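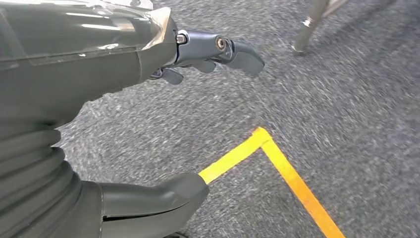
The monthly meeting of the Garnia Sitting Group came to order at seven in the evening, or what the wall clock calls seven, with Bjartur Riis in the chair and Hjalti Damgaard taking minutes again after looking down at the wrong moment. Bjartur opened with the usual ten breaths. He asked everyone to let the hands go heavy and the fingers curve a little, tips bending down the way the gray one's do over the carpet, and to stop gripping their knees. Several people let go of their knees. The minutes of the December meeting were approved with one correction: the word "mediation" appeared throughout and should be read as "meditation," except in item 3, where it was right.

Attendance
Enough for a quorum. Apologies from the two Wiltau members, who had the wrong Friday.

1. Length of the evening sit
The motion held over from last time was to move the main sit from 46 minutes back to 50. Hjalti explained for newer members that 46 was never chosen by anyone. It is the length of the Ketilsson recording, and the group has been sitting to the recording. Those in favor of 50 said the extra minutes are where the mind finally settles. Those against said the extra minutes are where the left foot goes. After a discussion longer than the difference, it was agreed to sit for 50 on the first session of the month and for 46 otherwise. Carried, with one abstention from a member whose eyes were closed.

2. Breath counting
Bjartur has had complaints from both sides. Some members count one to ten on the out-breath, as the group was taught. Others have picked up the Arnetti method, in through the nose for four and out for as long as it takes, which can be heard from the parking lot. No one wished to forbid a way of breathing. It was agreed that Arnetti people will sit at the back and aim for "audible to self." Bjartur will have a quiet word with the one person who knows who he is. He asked that this be left out of the minutes, and the secretary regrets that the request came after the ink.

3. The bell
The new bell is too loud. The old bell is too soft, and at the last session half the group went on sitting through the tea. A member proposed wrapping the new bell's striker in felt. Another member proposed hitting it less hard. The second proposal was adopted for a trial period. The felt is to be bought anyway.

4. Day retreat
Nearly 90 names are on the interest list, and the hall at Wiltau holds fewer than that lying down. Bjartur suggested two separate days. Hjalti pointed out that interest lists shrink when money is mentioned and suggested mentioning it. A deposit will be asked for. Silence will be kept from arrival until lunch, and this time that includes the kitchen.

5. Other business
Cushions: please return them to the shelf with the flat side down. This was raised at the previous meeting and at the one before.
Walking meditation: the slow group asks the fast group not to pass on the inside.
Incense: deferred again.

Actions
Bjartur: quiet word, retreat dates, letter to Wiltau about the heating.
Hjalti: felt, deposit notice, these minutes.

The meeting closed with a short sit, timed by nobody in particular, and the next one will start at seven.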